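The Molden Countertop Oven, After Six Months of Toast

I bought the Molden in May, the week our real oven died with a lasagna in it. The repair man quoted me a figure that made me sit down, and then he quoted me a second one for the part. For $207 I could have a box that plugged into the wall and promised to bake, broil, toast, roast and "refresh," a setting I still do not understand and have used twice.

I have reviewed a lot of small appliances in this column and I try to keep my expectations in a drawer. What I wanted was modest: toast that is the same color on both sides, a chicken now and then, and something that would not make the kitchen smell like a tire shop for longer than the manual says it should.

The smell lasted two evenings. The manual says one.

Toast

Toast first, as it makes up most of what anyone does with these things, whatever we tell ourselves in the store. The dial is marked from light to dark with a little picture of bread at each end, and the two pictures are the same picture. At the middle setting you get good, even toast on the first round. On the second round, with the box already hot, the same setting gives you something you could shingle a roof with. You learn to back the dial off. My neighbor Aurelia Avram borrowed the oven for a weekend and returned it with a strip of masking tape across the top reading "SECOND BATCH LESS," and the tape has been more use to me than the manual.

Bagels are fine. English muffins are better than fine. Frozen waffles come out limp in the middle unless you flip them, and if I wanted to stand around flipping things I'd own a griddle.

The rack

I have more to say about the rack than I expected to. It slides easily, it doesn't tip when you pull it halfway out with a dish on it, and it wipes clean if you get to it the same day. If you don't, it's a soak in the sink and a word or two. There are two slots for it, high and low, and no middle one, so anything taller than a loaf of bread goes low and anything you'd like to keep an eye on goes high and browns faster than you wanted.

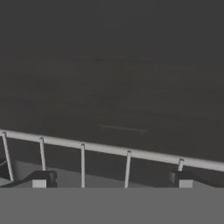

Baking

I put a cheap oven thermometer in there and left it for a month. Set to 350, the Molden wanders. It climbs past where you asked it to go, thinks about what it has done, and comes back down. Most ovens do this, and the big one did too, but in a box this size your cookies are sitting very close to the argument. The back left corner runs hottest. I turn the pan halfway through and have stopped resenting it.

Cornbread: excellent, and I'd buy the thing again for cornbread. Banana bread: cracked on top, raw in the center, until I put a loose sheet of foil over it for the last stretch. A small chicken, butterflied: very good, with skin that shattered, and fat on every inside surface up to and including the ceiling. I made it for Emilian Filip and his brother Tudor, who ate the whole bird and then asked whether the oven "did" pizza.

It does pizza, if the pizza is small. The box claims a twelve-inch pie will fit. It will fit if you don't intend to close the door.

Controls and other grievances

The knob has a good firm turn to it, and you can tell where it's pointing without putting your glasses on. I wish I could say the same for the printing around it, which started to fade by midsummer. I know the settings by feel now, like a safecracker. There is a timer that ticks, and it ends on a single bell so polite that I've missed it from the next room and come back to charcoal.

The cord is short. It's always short. Somewhere there's a person who measures the distance from my counter to my outlet and takes off two inches.

The crumb tray is the one thing I'd call badly made. It pulls out from the back, meaning you have to swing the whole oven around to empty it, meaning you don't.
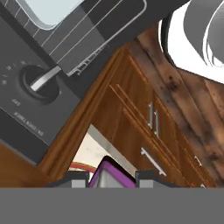

Knob, window and rack.

Against the competition

I've also lived with the Drarko, which costs $238 and comes with a fan. The fan makes better fries and a noise like a hair dryer in a bucket. Its crumb tray comes out the front, as God intended. Aino Toivonen has had hers for five years and won't hear a word against it, though she does have to raise her voice to tell you so. The Kuo is smaller and cheaper and perfectly good if you live alone and like your toast one slice at a time. I'd skip the Duka, whose handle gets hot enough to teach you something.

Should you buy it?

If your oven works and you mostly want toast, get a toaster. If you cook for two, hate heating up the whole kitchen in August, and can live with turning the pan, the Molden earns its spot on the counter. I finally had the big oven fixed in the fall. It's lovely. I've used it once, for a roast that wouldn't fit in the other one, and the next morning I went right back to the dial with the two identical slices of bread on it.

I still haven't emptied the crumb tray this month.

Reviewed by Sebastian Grecu, Tue 10 November

Contact | Copyright, all rights reserved | Back to top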